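Habte Fund, small equipment grants
Interim progress report: Kurngate Toy and Parts Library, storage and sorting strand
Prepared by Precious Adams, checked by Marek Hrubý
Period covered: to the end of August

1. Containers

The strand replaces open cartons with lidded, translucent plastic containers. The lid is ribbed and closes with a latch at the edge. Contents can be made out through the plastic as colour and rough shape, which is enough for shelf checks but not for identifying a part.

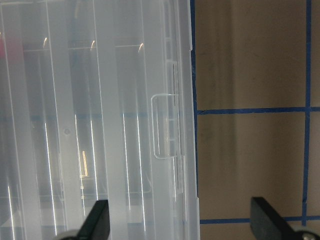
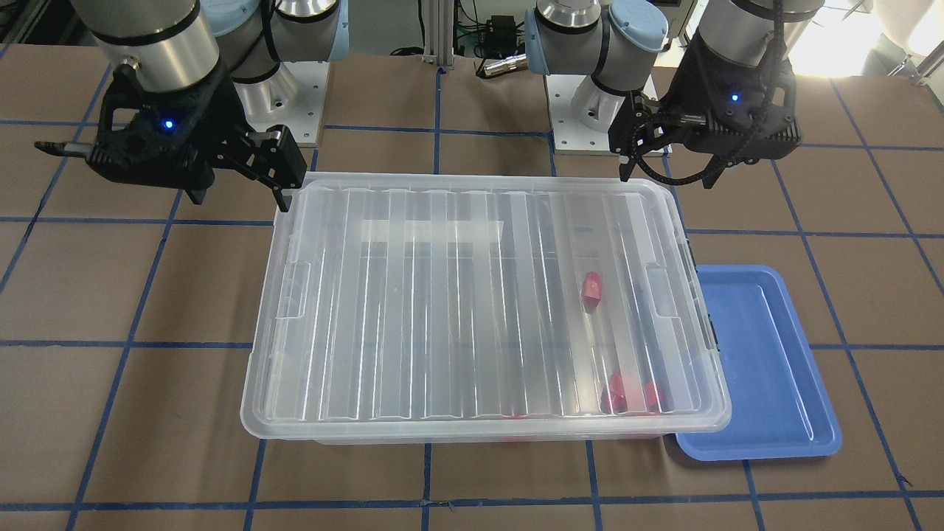

Containers are kept shut between loans. Returned sets are checked against their card before the latch is closed. Shallow trays are used for sorting, and a set stays in its tray until the check is signed.

2. Work completed

The library holds 556 loan sets. All have been entered in the Zuvarness catalogue with a short contents list. 17 sets were withdrawn as incomplete. Of these, eight have been made up from spares and are back on loan. The remainder are held in the back store until the next parts order.

Radek Zeman has rewritten the contents cards. The earlier cards listed parts by maker's name, which borrowers did not use. The new ones list colour, shape and quantity.

3. Variations from the plan

Two changes were made to the agreed schedule. Labelling was moved after cataloguing, as set numbers were still changing in June. The second change concerns label position. Labels placed across the ribs lifted at the corners, and they are now fixed to a flat part of the container. Relabelling is in hand and is carried out as sets come back.

4. Costs

Spending is within the approved budget. The Jeltero invoice for containers has been paid in full. The label stock line is overspent owing to the relabelling, and the difference has been met from the delivery line. No transfer between main headings is requested.

5. Outstanding

Spare latches have been ordered but not received. Jarmila Bartoš is to confirm the shelf spacing for the lower bays, where a full container is awkward to lift out. The loans desk procedure will be revised once the spacing is settled. A copy will be sent to Amirhossein Zamani with the final report in November.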